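Robotics Club Board > Manipulation Project > Demo collection, spring term

astton_lead
Posted April 28, 2025

Status on the faucet task. We have 124 usable demos out of 200. The target for the full set is 500 across all tasks, so this one is holding up the rest. Two problems: marker dropouts when the operator turns toward the windows, and inconsistent approach angles at the basin.

Proposed rule for the next block: start every demo with the fingers open, pads level with the countertop, marker facing into the room.

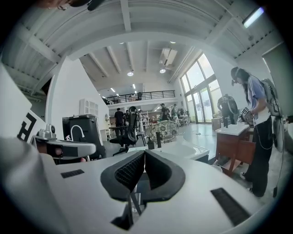
If the marker is lost for more than 2 seconds, discard the demo and restart. Do not try to patch the track afterward. We did that in December and the policy learned the jump.

nulham
Disagree on the fixed start pose. The Nulham baseline was trained that way and it failed as soon as the arm started anywhere else. I would vary the start height and keep only the marker rule.

vashisht_b
Agree with nulham on height. Disagree on discarding. A dropout during the reach is recoverable from the wrist camera. A dropout during contact is not. Those should be tagged separately.

astton_lead
Tagging means someone reviews every clip. Who is doing that?

vashisht_b
The Brerkari script already flags gaps. I can add a contact label from the finger width signal. It needs one threshold per task.

kettle_arm
New member question. Do we close the blinds or leave them open? I got different advice from two people.

nulham
Leave them as they are at the start of the block and write it in the log. Changing them halfway through is worse than either setting. Also check your headset and cable before you pick up the gripper.

astton_lead
OK. Revised procedure, replaces the first post:

1. Log the blind position and operator ID.
2. Open and close the fingers fully once so the width signal has both limits.
3. Hold the gripper at any comfortable height with the marker unobstructed.
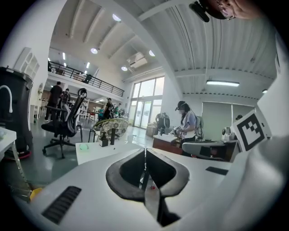 4. Run the demo at normal speed. No pauses before contact.
5. Discard if the marker drops during contact. Keep and tag if it drops during the reach.

kettle_arm
Does step 5 apply to the 124 we already have?

vashisht_b
Yes. I will rerun the script on them and post the new count.

nulham
Still think step 4 is too strict for the basin, but fine for this block.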